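FOR IMMEDIATE RELEASE
2026-02-05

Batetti opens hands-on robot teaching kitchen in Drolldale

People with no programming background can now guide a robot arm through everyday kitchen work, and the recordings will be shared with researchers

DROLLDALE – Batetti has opened a teaching kitchen where people show robot arms how to do household tasks, either by taking hold of the arm and moving it or by steering it from a control station a few steps away. The kitchen is the first public part of Flematent, a project Batetti runs together with the Amoah workshop, and it is already the busiest room in the building.

Flematent starts from a simple idea: a person who knows how to tidy a counter should be able to teach that to a machine without writing a line of code. A teacher picks a task, does it through the robot, and the system records how the arm moved along with what the cameras saw. After enough demonstrations from enough different people, the recordings are used to train the robot to try the task by itself.

The counters are stocked the way counters at home are. There is a toaster, a toaster oven, a blender, canisters, cutting boards and plenty of tea, and the layout gets shuffled between sessions so that the robot can't get by on memorizing where things were last time.

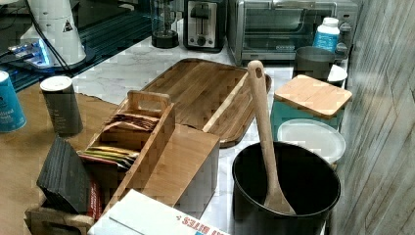 Teachers choose between 2 methods. In hand guiding, the joints of the arm are set to move freely and the teacher leads it through the motion. It suits short jobs such as lifting a lid, and most people pick it up within a few minutes. Remote control takes more practice, but it keeps the teacher's own hands and arms out of the recording, and it works better for longer jobs with several steps.

Batetti expected newcomers to prefer hand guiding, and they did, for the first session or so. By the second visit many were asking for the remote station! Several have become very good at it, and the team has been delighted to see how different their styles are. One person will approach a canister from above, slowly, and another comes in from the side in one sweep. Both versions are kept, and so are the clumsy ones, provided the task gets finished. Attempts that fail are stored separately and labeled, as they are useful for teaching the robot how to recover.

The first round of sessions began in October. Since then the project has recorded about 200 hours of demonstrations covering 138 tasks, from closing a box to putting a spoon back in a pot. Amoah builds and maintains the control stations and has redesigned the hand grips 3 times in response to comments from teachers, most recently to make them more comfortable for small hands.

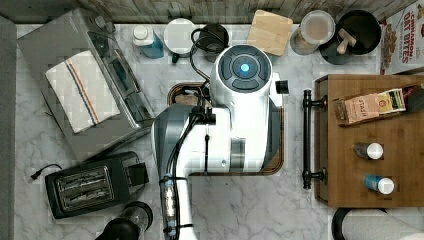 Do I need any experience to teach the robot?
None at all. New teachers get a short introduction, practice on an easy task with a member of the team beside them, and start recording when they feel ready.

Sessions are open to adults who live in or near Drolldale. Both seated and standing control stations are available, and teachers may stop for a break at any point. Places can be booked through the Flematent page on the Batetti website, where the full task list is also posted. Suggestions for new tasks are very welcome, particularly from people who cook a lot.

Recordings from the first round will be released to research groups later this year, together with the notes teachers made after each session.

About Batetti
Batetti develops tools for teaching robots by demonstration. It is based in Drolldale.

Press contact: Batetti press office, Drolldale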